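Shared Kitchen: Frequently Asked Questions
Jamthorpe House, second floor. Last updated 6/11/23

Who is allowed to use the kitchen?
Anyone with a room on the second floor. Guests may use it too, provided their host does the washing-up and doesn't sulk.

Whose is the food in the fridge?
Whoever's name is on it. Food with no name belongs to the bin after 7 days, and in practice to the third floor well before that.

Can I bring my own kettle?
You can. There were four at the last inspection and one working socket to share between them, so think it over.
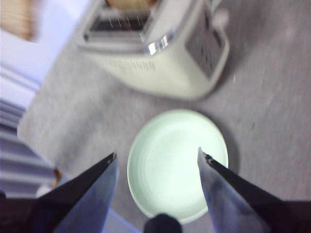
Where should I make toast?
Toast is a breakfast matter and the kitchen is at its most crowded then, so please stay by the toaster while it's on. Get your plate out first. One put down on the worktop in front of the toaster, like the pale green one, saves carrying hot toast across the room in your fingers and dropping crumbs on other people's slippers. The toaster takes two slices. If you want six, let someone in between rounds.

Why did the alarm go off?
Crumpets, usually. Open the window, leave the door shut and ring 232. Waving a tea towel at the ceiling is traditional but has no effect.

What setting should the dial be on?
We've had 105 messages on this and no two agree. Put it where you like and expect it to have moved by tomorrow.

Something is broken. Who do I tell?
Tshepo Mtshali, room 590. A note under the door will do. Please say what is broken, as "the thing" has been reported twice already.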